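Individually wrapped bread

Individually wrapped bread is bread sold or served in single portions, each sealed in its own film or paper. The category covers dinner rolls, buns, small loaves, sliced pairs and a large family of sweet items that are called bread for reasons of optimism. It is common in hospitals, school cafeterias, train buffets, vending machines and hotels of the kind that describe breakfast as included.

Bakers tend to regard the wrapped roll as a packaging problem with some flour in it. Caterers regard it as a settled matter. The people who eat it are seldom asked.

History

Bread was for most of its life wrapped in cloth, in paper, or in nothing. Wrapping whole loaves at the bakery spread with the sliced loaf, which dries out quickly once cut and so needed a coat. The single portion came later, when clear film was cheap enough to spend on something that would be gone in three bites.

The town of Jostow is often named in trade writing as an early home of the wrapped roll, mostly by people from Jostow. Its main bakery, Quinlan, supplied the rail line to Nadau and had been sending rolls in open trays, which arrived tasting of the luggage van. A wrapping machine was bought one July and ran at 100 rolls a minute on good days. The bakery's own history is silent about the other days. Nadau disputes the claim and points to a paper-wrapped bun of its own, which Jostow considers a sandwich bag.

Production

Most wrapped rolls are made on a line. The dough is divided, rounded, proofed and baked, and the rolls are then cooled before they go anywhere near the film. A warm roll gives off steam, the steam settles on the inside of the wrapper, and the crust turns to something like damp felt. Much of the skill in the business lies in waiting.

The usual method is flow wrapping. A flat web of film is folded into a tube around a moving row of rolls, sealed along the bottom, then crimped and cut between one roll and the next. The result is a pillow-shaped pack with a flap at each end. Ideally there is a roll in it. Lines are fitted with sensors for the cases where there isn't, and most bakeries keep a drawer of the ones the sensors missed.

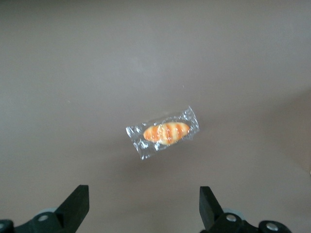

A small bread-shaped item in a clear plastic wrapper.

Film and closure

Clear film is the most common choice for plain items, on the theory that buyers like to see what they are getting. Printed film is more common for filled items, on what may be the same theory. The film has to hold moisture in, keep air out and open without tools. The first two are well understood.

Easy-open packs usually rely on a small notch or a sawtooth edge that gives the tear somewhere to begin. The Ziseo notch, cut at a slant into the end seal, was adopted by several caterers in the region after a trial with 142 diners. It was judged a success on the grounds that fewer rolls left the table at speed.

Texture and keeping

Bread goes stale mainly through changes in its starch, which happen whether or not it is wrapped. Film slows drying, so a sealed roll stays soft for longer, but it also softens the crust. For this reason crusty breads are rarely sold this way, or are sold this way and stop being crusty. Recipes for wrapped rolls often include fat, sugar or emulsifiers to keep the crumb tender.

Cold storage in a refrigerator speeds staling and is generally advised against. Freezing works well. A short spell in a warm oven, with the wrapper removed, restores a fair amount of what was lost. The words "with the wrapper removed" appear on more packs than one would hope.

Waste

The main complaint against the format is the film, which is light, often greasy with crumbs and hard to recycle through household collection. Defenders reply that an unopened roll can sometimes be served later, while an open basket of rolls usually has to be thrown out once it has been on a table. Both points are sound, and the two sides have been making them to each other for years.

See also

Bread roll
Flow wrapping
Railway catering
Staling

Last edited 9 May 2021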